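Startseite > Garten & Grün > Parks und Schaugärten > Rosen und Kletterpflanzen

Fragen Themen Neu Unbeantwortet Anmelden

Kletterrose aus dem Schaugarten wächst bei mir nur oben — was mache ich falsch?
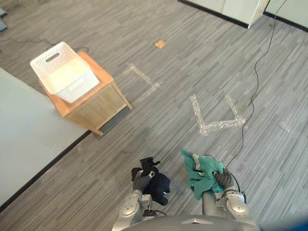 eingestellt von lehmboden51 am 2023-11-19

Hallo in die Runde, ich muss ein bisschen ausholen, bitte seht es mir nach. Im Juni waren wir im Schaugarten Gretgate, und dort steht hinter dem Kräuterbeet eine alte Pergola, an der eine hellrosa Kletterrose so dicht wächst, dass man vom Holz kaum noch etwas sieht. Von unten bis oben Blüten! Ich bin bestimmt eine Viertelstunde davor stehen geblieben und habe mir danach am Verkaufsstand die Sorte notiert, dort lief sie unter dem Namen Demell.

Genau diese Rose habe ich nun schon im dritten Jahr an der Südwand vom Schuppen, gekauft hatte ich sie seinerzeit eher zufällig. Bei mir sieht sie aber ganz anders aus. Unten sind 3 dicke, kahle Triebe, die schnurgerade nach oben gehen, und erst auf Höhe der Dachrinne fängt sie an, Blätter zu machen und ein bisschen zu blühen. Der Boden ist lehmig, gedüngt wird im Frühjahr mit Kompost, gegossen habe ich im Sommer reichlich. Krank wirkt sie nicht, etwas Sternrußtau gegen Ende August, aber den hat hier in der Siedlung wohl jeder.

Soll ich sie jetzt im Herbst einfach kräftig herunterschneiden, oder warte ich damit? Und hat jemand die Rose in Gretgate einmal im Winter gesehen und weiß, wie sie dort aufgebunden ist? Ich danke euch schon jetzt ganz herzlich.

Heckenfee

Ach, das kommt mir so bekannt vor! Bitte jetzt nicht schneiden, der Frost geht dir sonst in die frischen Schnittstellen. Warte, bis bei euch die Forsythien blühen, dann ist die richtige Zeit.

Das eigentliche Problem sitzt aber woanders, und du schreibst es selbst: Die Triebe gehen schnurgerade nach oben. Eine Kletterrose treibt am stärksten an der höchsten Stelle aus, und wenn der Trieb senkrecht steht, ist das eben die Spitze. Biegst du ihn schräg oder fast waagerecht, dann bekommen viele Augen entlang des Triebs Saft und es kommen überall kurze Blütentriebe. Ich war vor einigen Jahren im Februar in Gretgate (da ist der Eintritt frei und man hat den Garten beinahe für sich), und an der Pergola sind die langen Ruten wie Spiralen um die Pfosten gelegt, mit weichem Kokosstrick festgemacht. Im Sommer verschwindet das alles unter dem Laub.

Deine alten Triebe wirst du vermutlich nicht mehr biegen können, die brechen dir. Nimm im Frühjahr den ältesten davon heraus, und zwar bodennah, dann treibt sie mit etwas Glück von unten neu durch. Die jungen Ruten legst du gleich im ersten Sommer schräg ans Spalier, solange sie noch weich sind. Im Jahr darauf kommt der nächste alte Trieb weg und so weiter. Es dauert also ein Weilchen, aber meine am Carport habe ich auf diese Weise wieder schön dicht bekommen — und die war wirklich ein Besen.

Jetzt im November kannst du den Fuß noch mit Erde und etwas Laub anhäufeln. Das kranke Laub vorher bitte aufsammeln und in den Hausmüll geben, auf den Kompost gehört es lieber nicht.

spatenstich_2000

Einfach alles auf Kniehöhe absägen, Rosen halten das aus. Hab ich immer so gemacht.

Giersch und Co

Ganz so radikal wäre ich nicht, jedenfalls nicht bei einer, die nur einmal im Jahr blüht. Da fällt die Blüte im nächsten Sommer komplett aus, und ob aus dem alten Holz unten noch etwas kommt, weiß man vorher nie. Ich würde es so machen, wie Heckenfee schreibt.

Zwei Dinge möchte ich noch ergänzen. An einer Südwand staut sich die Hitze, deshalb sollte das Spalier eine gute Handbreit Abstand zur Wand haben, sonst freuen sich die Spinnmilben. Und für die kahlen Füße kannst du etwas davorpflanzen, bei uns im Stadtgarten Rekasville stehen Katzenminze und Storchschnabel vor den alten Rosen, das sieht den ganzen Sommer über sehr nett aus und man denkt gar nicht mehr an die nackten Stellen. Eine kleinere Clematis geht auch, ich habe die Montoya dazugesetzt, die wird nicht so hoch und lässt der Rose ihren Platz.

Im Rosengarten dort gibt es im Frühjahr übrigens immer einen Schnittkurs, bei dem man selbst an die Kletterrosen darf. Der Termin hängt ab Februar am Kassenhäuschen aus. Alte Handschuhe mit langen Stulpen mitbringen, die zum Ausleihen sind meistens schnell weg.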